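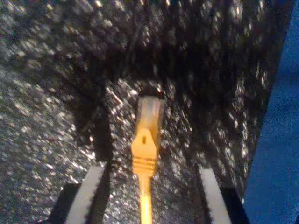 4.3 Teaching the plug detector

The detector finds the connector in the wrist camera view and passes its position and tilt to the insertion planner. Teach it again whenever the cable type, the finger pads or the background changes.

1. In Truvex, open Perception > Parts and select New part.

2. Jog the gripper to the view pose. Set speed to Low.

3. Turn off Auto exposure. Enter 3000 in the Exposure field (microseconds).

4. Draw the region of interest around the boot and the connector tip. Leave the finger pads outside it.

5. Set Anchor to Boot. The clear tip has weak edges and should not be used as the anchor.

6. Select Capture set. The software stores 300 views while the wrist makes small moves.

7. Select Train, then Save.

Note: Speckled or shiny backgrounds produce false edges. If the match score jumps between views, raise Min edge length one step at a time and train again.

Note: The planner reads the part file only at start-up. Restart it after saving – the old model stays loaded until you do.

Caution: Keep hands clear of the fingers during step 6. The arm moves without a further prompt.

If training stops with error 1397, the region of interest is too small. Go back to step 4.

4.4 Setting the insertion path

Complete 4.3 first. The Path tab is grayed out until a trained part is loaded.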